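Two grippers, one cable, and my doubts

Fri 25 January

I have been promised a "drop-in" gripper so many times that I now read the phrase as a warning. The Maretti was sold to me that way. So was the Usell, which costs less than half as much and comes with a manual that seems to have been translated by someone in a hurry.

The plan was to put both through the same dull job: close on a small box, lift it, set it down, let go. I did that 1,458 times over two weeks, split evenly. The Maretti dropped fewer. It also needed its pivots tightened twice, and the seller's page claims 3,000 cycles before you touch a screwdriver. I would love to know who counted.
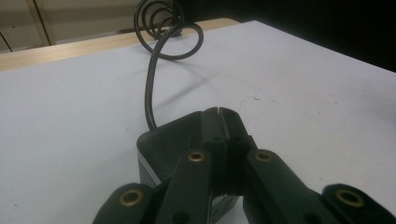
My bigger complaint is with how these things get compared. Every review I found picks up foam cubes. Foam forgives everything. Try something hard with a cord attached and the cord starts voting on where the box goes - it tugs, the box twists, and one finger ends up doing all the work. The Usell handled that worse than I expected and the Maretti handled it worse than its price.

Then there's the controller. Lanedura says theirs will drive either one, and it did, after 30 minutes of me changing settings that the setup guide swears are automatic. The force reading jumps when nothing is moving. I have asked support about it and got a link to the same guide.

So I'm keeping the Maretti on for now, without much joy. A Warraich is supposed to ship in May, also drop-in. I've put my name on the list and kept the receipt for the other two.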